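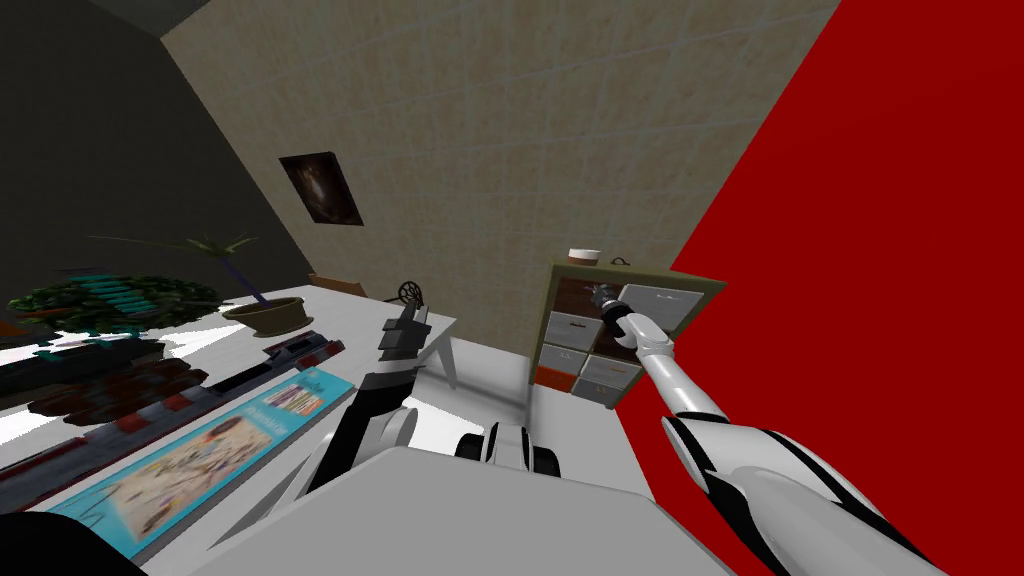 How often must interior plants in shared work areas be inspected?
Every 60 days, and again after any plant is moved to another floor.

Dulholm Building Services
Interior Plants and Planters: Inspection Checklist with Comments
Site: Blomqvist Office Center, second floor
Inspector: Nhung Tăng
Date of inspection: 18 Apr 2025

Ratings: S = satisfactory, A = attention needed, N/A = not applicable.

1. Stability

1.1 Planters stand level and do not rock when pushed lightly. S
1.2 Planters on tables and counters are set back from the edge. A
Comment: One planter at the mail counter was overhanging. Moved back during the inspection. Staff at the counter were informed.
1.3 Hanging baskets are fixed to rated hooks. N/A
Comment: Baskets were removed in December and have not been replaced.

2. Walkways and exits

2.1 Fronds and branches do not reach into walkways. A
Comment: The fig outside the copy room needs cutting back on the corridor side. Assigned to Zaltik grounds crew.
2.2 Exit signs, alarm pull stations and extinguishers are fully visible. S
2.3 No plant is placed on a stair landing. S

3. Water and electrical

3.1 Saucers or liners are in place and free of cracks. A
Comment: 2 liners are cracked, both in the east meeting room. Replacements ordered from Zadum. Planters are not to be watered until the new liners are fitted.
3.2 No standing water in saucers. S
3.3 Outlets and power strips are at least 15 inches from any planter. S
Comment: The strip behind the reception desk has been relocated as requested in the previous report.
3.4 Floor around planters shows no staining or lifting. S

4. Plant health and pests

4.1 Dead leaves removed from soil surface. S
4.2 No visible mold on soil or container. S
4.3 No sign of gnats or scale. A
Comment: Gnats noted in the break room. Sticky traps placed. Allow the soil to dry out between waterings and recheck at the next visit.
4.4 Species known to be toxic if eaten are labeled. S

Items rated A remain open until the inspector has signed them off in person.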